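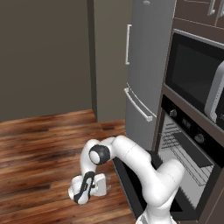 A white robotic arm reaching over an open oven door (computer rendering).

Pendulum impact tester

A pendulum impact tester is a machine that breaks a small bar of material with a single blow from a swinging hammer and measures how much energy the break used up. It is one of the older and friendlier machines in a materials laboratory, in the sense that almost anyone who has pushed a child on a playground swing already understands most of it. The hammer is raised to a known height and let go, it strikes the bar at the bottom of its swing, and it rises on the far side to a lower height than it would have reached with nothing in the way. The difference between the two heights, multiplied by the weight of the hammer, gives the energy taken by the specimen, once a small allowance has been made for friction and air.

The result is usually given in joules or, in older American shop practice, in foot-pounds. A tough steel will take a good deal of energy and may bend a long way before it tears, while a brittle one snaps cleanly and lets the hammer sail on nearly as high as before.

Construction

The usual machine has a heavy cast or welded base bolted to a concrete footing, two upright columns, and a shaft running in bearings between them. The pendulum hangs from the shaft and carries the hammer at its lower end, with a hardened striking edge set into it. Between the columns is the anvil, a pair of supports on which the specimen rests. Large machines for metals have hammers heavy enough to need a motor or a winch to lift them, and the medium model made at Cestine, which is found in many teaching laboratories, weighs 1,149 pounds with its base. Bench models for plastics are far smaller and can be raised with one hand.

Older machines show the result on a dial with a friction pointer, which the pendulum pushes along and leaves at the highest point of the swing. Newer ones have an angle encoder on the shaft and work out the energy electronically, though a good many owners like to keep the dial as well and will compare the two out of habit.
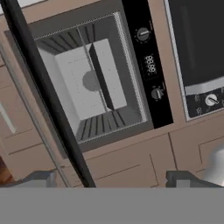
The shape of the striking edge matters more than a newcomer might expect. Two different radii are in common use, and they can give noticeably different results on very tough steels, so a careful report always says which one was fitted. The anvil corners are rounded too, and as they wear the readings tend to drift. Many laboratories keep a simple gauge in a drawer near the machine and check the corners whenever the readings begin to look odd.

Types of test

In the Charpy arrangement the specimen lies flat across the two supports like a little bridge, with a notch cut in the side facing away from the hammer. In the Izod arrangement it stands upright in a vise, held at the lower end, and the hammer strikes it above the notch on the same side. Charpy is the more common choice for metals, partly because a specimen can be taken out of a cold bath and set in place very quickly. Izod remains popular for plastics. A third arrangement, the tensile impact test, pulls a thin specimen apart lengthwise and suits films and sheets that are too flexible to stand up to the other two.

The notch gives the break a place to begin. It may be a V, a U, or a keyhole, and it is cut with a broach or a milling cutter. A rough or slightly shallow notch can raise the reading quite a bit, and old hands will often look at the notch before they look at anything else.

Effect of temperature

Many ordinary steels are tough when warm and brittle when cold, and the change can come over a fairly narrow range of temperature. To find it, a laboratory breaks a set of matching bars at different temperatures and draws a curve through the results. A well-known teaching set from the Imbridge works, still copied in workshop courses, was broken at 7 temperatures and fell from 166 joules at the warm end to 7 at the cold end, with most of the drop happening between two neighboring points. The bars are cooled in a stirred liquid bath, lifted out with tongs that have been cooled along with them, and struck within a few seconds.
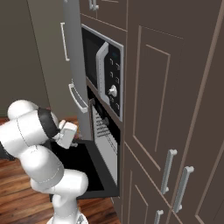
Checking and care

A machine is checked in two ways. The direct check covers the parts themselves: the weight of the hammer, the length of the pendulum, the level of the base, and the free swing with no specimen in place, which shows how much is being lost to friction. The indirect check uses reference bars of known energy, bought in sealed packs and broken on the machine exactly like ordinary specimens.

Loose footing bolts are an old and common trouble. They let the frame rock a little at each blow, and the energy spent in rocking is credited to the specimen. The Drelbridge pattern of base, with its broad feet and deep anchor bolts, was drawn up with this in mind.

Safety

A raised hammer stores a great deal of energy and gives very little warning when it falls. Modern machines are enclosed in a guard whose door must be shut before the latch will release, and they need both hands on the controls. Broken halves can fly out on either side at some speed, so older open machines are generally fitted with screens, and operators wear eye protection and stay out of the plane of the swing until the brake has brought the pendulum to rest.

See also

Drop-weight test
Fracture toughness
Hardness testing
Notch sensitivity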